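Garkden Robotics Club, Room 2
Safety checklist for the Harahap arm, computer disassembly task
Filled in by: Dimas Pelupessy
Month: April

BEFORE POWER ON

1. Emergency stop button tested. OK. Pressed two times, the arm stopped both times.
2. Arm base bolted to the table. OK. One bolt needed a quarter turn more.
3. Speed limit set to 20 percent in the Zedent software. OK. It was at 35 from the previous group, please always look at this value before you start.
4. Floor line visible. Partly. The tape is coming off near the door.
5. Safety glasses for every student inside the line. OK.

THE COMPUTER TO BE WORKED ON

6. Mains cord removed from the power supply and put in the box. OK.
7. Power button held down after unplugging. OK.
8. Side of the case open, sharp metal checked by hand with gloves. OK. The edges of the drive cage are the worst.
9. Memory modules taken out. OK, both long slots are empty.
10. Processor taken out. OK. The bracket of the socket stands open and the gripper can catch it, so the approach must come from the side of the drives.
11. Cables tied. Needs attention. The thick black bundle crosses the board and lies over the way to the memory slots. The blue SATA cable makes a loop low in the case.

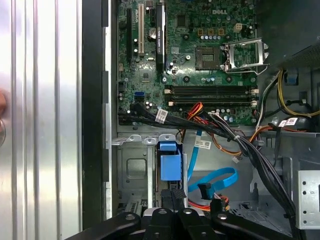 Sibusiso Rampersad wrote under item 11 that he would not pass this one yet. In his opinion a loop of cable is more dangerous than a sharp edge, for the reason that the arm pulls and the whole case comes with it. He asks for one more tie and for the case to be clamped before anybody runs the Clustden program.

I agree with him and I changed the result of item 11 to "not passed".

DURING THE RUN

12. One student stays at the stop button and does no other job. To be confirmed at start.
13. No hands in the case while the motors are enabled. I repeat this rule at every session.
14. Grip force at the lowest setting for plastic parts. OK.

AFTER

15. Arm parked, motors off, key returned. Open.
16. Loose screws collected in the tray. Open.

Result: not ready to run. Repeat items 8 to 11 when the cables are fixed.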